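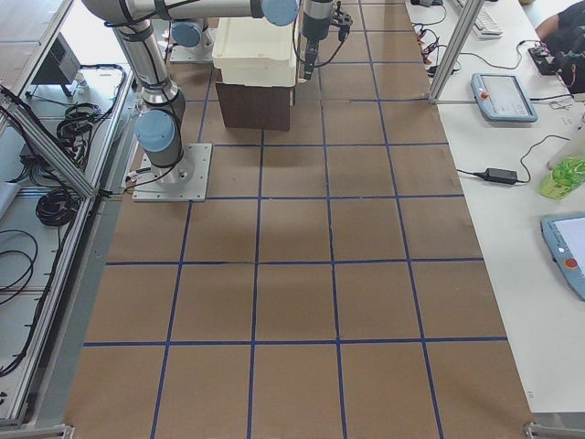 Allotment planning again. January, rain, nothing to do down there except look at mud, so I've been at the kitchen table with last year's notes and a pencil that needs sharpening. Plot 67 at Branincombe, for anyone new. Last year I planted in long rows and by July couldn't get to the middle without standing on something. So squares this time, five across, like the blue tape on the brown paper up there, only with string and mud. Wonky lines fine. A carrot doesn't mind a wonky line.

Quick list of what did well, before I forget (I've forgotten some already):

- Leeks. Still pulling them now. Slim but plenty.
- Chard, obviously. Can't kill it.
- The yellow courgettes, until the mildew.
- Broad beans from the autumn sowing – the spring lot got blackfly and went on the heap.

What didn't: sweetcorn, all the beetroot, and a cucumber that I'm not going to talk about.

Jamie Sedgwick on the next plot reckons my beetroot failed because I sowed too early. Might be right. He also says I water too much and he's said that since the day I got my key. His beetroot were the size of cricket balls though so I'm listening, a bit.
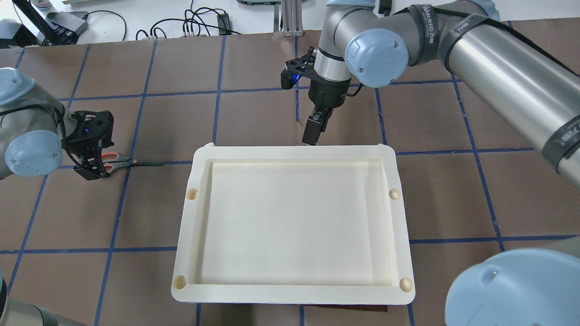

## Seeds, ordered and not ordered

Had the Vumorance catalogue open for most of the holidays. Came to £332 the first time I added up the basket. Went and made tea. Took out the asparagus crowns, the second greenhouse shelf, the fancy garlic, three kinds of squash. Much better.

What stayed in: Anmont, a climbing bean with purple pods, which I had a handful of from the seed swap two years ago and then lost the lot to slugs. Trying again with proper plants started indoors. Also Bermúdez, a tomato, supposed to be early. They all say early. Mine ripen in September whatever the packet says.

Onion sets, not seed. I've done onions from seed twice and both times got something you could lose in a coat pocket.

Potatoes are the usual argument with myself. They take up so much room and they're cheap in the shop, but new potatoes dug the same afternoon, with butter... so yes, potatoes. One bag of first earlies. Maybe two.

Leaving peas off. Mice.

(I have written peas on the plan anyway. In pencil.)
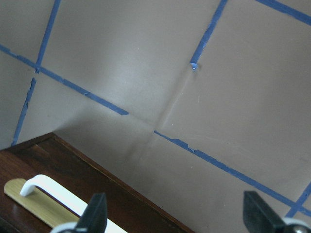 ## Where it all goes

Bottom end by the hedge is shady till gone 11 in the morning, so that's salad and chard and anything that sulks in heat. Top end gets the sun and also all the wind, and the beans blew flat there last August, canes and all. Sarahí Jaramillo lent me her mallet to put them back up and I've still got it. Must give it back. If you're reading this Sarahí, it's in the shed, I'll bring it.

This year the beans go halfway down, along the path, with proper posts. Wanted to put them where the potatoes were and then found I'd not written down where the potatoes were. I've got a drawing with a big oval on it that says "spuds??" and that's my record keeping for the whole season.

So, rules, loosely:

1. Write on the plan what went in and when. The same day, not in October.
2. Nothing tall on the south side, I did that with the sunflowers and the peppers never forgave me.
3. Paths wide enough for the barrow. Measure the barrow first.
4. Leave two squares empty for whatever somebody hands over the fence in May, becuase somebody always does.

The water butt needs moving as well. Holds 200 litres and it's full, so that's a job for a dry spell or for two people. Or I bail it out with a bucket like last time and get wet socks.

Compost heap is good, by the way. Turned it on the one nice afternoon we had and the bottom half was proper dark crumbly stuff. Going on the squash bed, if I can find the sqaush bed.

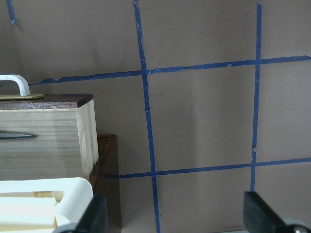 *More blue tape, on a wall. Wavy edges allowed.*

Next jobs: wash the pots (every year I say autumn, every year it's January), order the onion sets before they sell out, chit the potatoes on the spare room windowsill where they can stare at guests. Shed roof felt has lifted at one corner, need tacks. And string. Lots of string.

If anyone's grown Anmont somewhere windy let me know how tall it got. The catalogue just says "vigorous". Off to find the mallet.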